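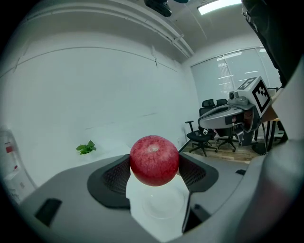

A red apple between the mesh-lined pads of a Stadness hand-held gripper.

Stadness hand-held gripper pair

If you've ever tried to teach a robot to pick fruit off a plate with a joystick, you'll know the feeling: three minutes of tiny corrections, a bruised apple, and a recording you don't want to keep. Stadness lets you skip all that. You take a gripper in each hand, do the job the way you'd do it anyway, and what you did becomes the demonstration. It's quick, it's surprisingly good fun, and most people are comfortable with it before they've finished their coffee!

We build them as a left and a right, and they're happiest working together (one holds, the other fetches, or you hand things across). You can also record with one and park the other. Each carries its own black-and-white marker with its own pattern, so the software always knows which is which, and a small green light sits next to it where you can see it as you work.

The fingers took us the longest. Leena Nurmi, who designed them, went through 19 pad shapes before settling on the angled ones we ship now – grippy enough for something round and shiny, gentle enough that you can still eat it afterwards. The jaws follow your hand closely on the way in and on the way out, so a soft release gets recorded as a soft release.

We love kitchen tasks for a first session. Put some fruit, a plate and a bowl on a plain table and move things from one to another.
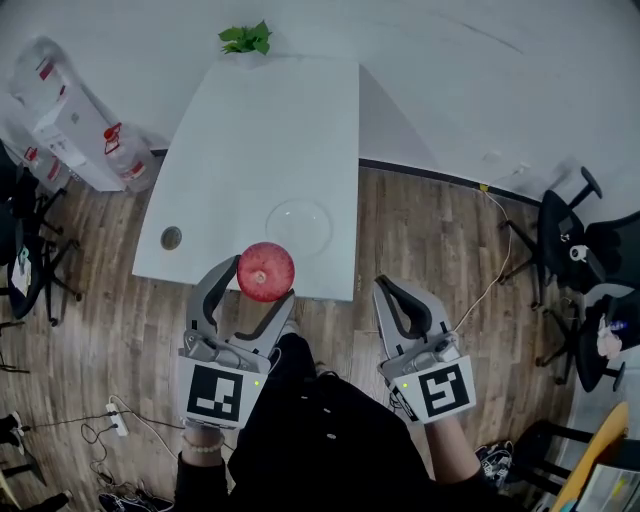

Glass is a favorite of ours for the second round, when you've got the feel of it and want something trickier for the robot to learn from. Change the starting spots between takes, swap hands now and then, and keep your pace natural. Four short takes with some variety in them will usually do more for you than one long perfect one.

The team at Kallio used a single pair all through January and came back with 3,823 recorded demonstrations, most of them table clearing. They sent us a long list of notes, too, and two of their requests are already in the current version: a roomier handle and a firmer stop when the jaws are fully open.

What's in the box
2 hand-held grippers, left and right
Marker cards, fitted
4 spare finger pads
Charging cable
Printed quick-start guide

Works with
Stondholm arms, single or paired
Zovovdale recording software (included for the first year)

The next batch leaves our workshop on Fri 18 February. Spare pads and marker cards can be ordered separately at any time.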